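Can a machine do it yet? A chore-by-chore guide for the house and the small shop

Posted 14 August 2020 in Home Tips

Readers write in asking which jobs they can hand to a machine and which they still have to do themselves. The answer changes from chore to chore, and it has less to do with how clever the machine is than with how soft, shiny, thin or tangled the thing is that it has to deal with. Notes below, chore by chore, with tips for getting the most out of what you have.

Vacuuming

Yes, for open floor. A disc-style robot vacuum such as the Bosico will keep a living room decent between proper cleanings. It will not do stairs, and it will not do under a low couch.

Lift the fringe of any rug and tuck it under before a run.
Put lamp cords up on a hook. A single loose phone charger can end the whole job.
Empty the bin every second run. A full bin pushes dust back out along the edges.
Wipe the drop sensors on the underside with a dry cloth. If the vacuum backs away from a dark rug as if it were a stair, dirty sensors are the first thing to check.

Mopping

Partly. The Grotthorpe pad mop spreads water evenly and does fine on light dust. Dried sauce stays where it is. Go over sticky spots by hand first with warm water and a drop of dish soap, wait two minutes, wipe, then send the machine out. On natural stone use only a neutral cleaner in the tank. No vinegar, no lemon, no bathroom spray.

Dishes

The dishwasher has been doing this one for decades, and loading it is still your job. Arms that load a rack exist in test kitchens. They are slow, and they want the same plates in the same places. Scrape the plates, face them toward the spray, and keep wooden spoons out.

Laundry

Washing and drying, yes. Folding, no. A towel never lands the same way twice, and a machine has to find a corner before it can do anything at all. The folding cabinets shown so far need you to clip each shirt on by hand, and by then you could have folded it. Fold straight out of the dryer while the cloth is warm and you can skip most of the ironing.

Picking things up off the floor

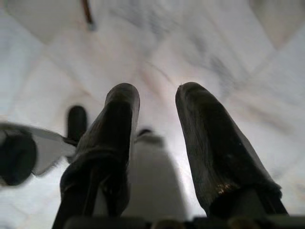
Marble is the hardest floor in the house to keep clear, for people as well as for machines. Small things skate across it, glare hides them, and a clear button or an earring back can sit there for a week. A gripper with two blunt, padded fingers is a sensible shape for socks, blocks and TV remotes, and the padding is kind to polished stone. Coins and paper clips are another matter, as there is no edge to get under. Veining makes it worse. Gray and beige streaks running through white tile look a lot like hair, thread or a shadow, and bright light washes out whatever outline there was. If you want any machine to work on a floor of this type, close the blinds on the sunny side first. For your own searching, turn off the ceiling light and lay a flashlight flat on the floor. Anything standing up from the tile will throw a long shadow.

Dark padding picks up grit, so clean gripper pads with a damp cloth before they touch polished stone. The same goes for felt feet under chairs. Check those in May and again before winter, and replace any that have gone hard.

Sorting screws and small parts

In a factory, yes. In a garage, no. The Flistatix bench sorter is sold for small shops and takes almost 600 screws per load, but only of two sizes at once, and it jams on washers. A muffin tin and a magnet on a string will serve most people better. Put the magnet in a plastic bag before you sweep it over the floor. Turn the bag inside out afterward and the screws drop off clean.

Sweeping up shavings

Use a shop vacuum with a wide nozzle. Do not let a robot vacuum near metal chips, which get into the wheels and then scratch every floor in the house. Long curls of wood wrap around the brush, so pick those up by hand.

Windows

The Miah suction cleaner holds on well and misses the corners. Always tie on the safety line, even on the ground floor. On a large patio door allow 9 minutes a side, then finish the corners with a dry microfiber cloth.

Making the bed

No. Pull the sheet tight from the foot end first, then the sides.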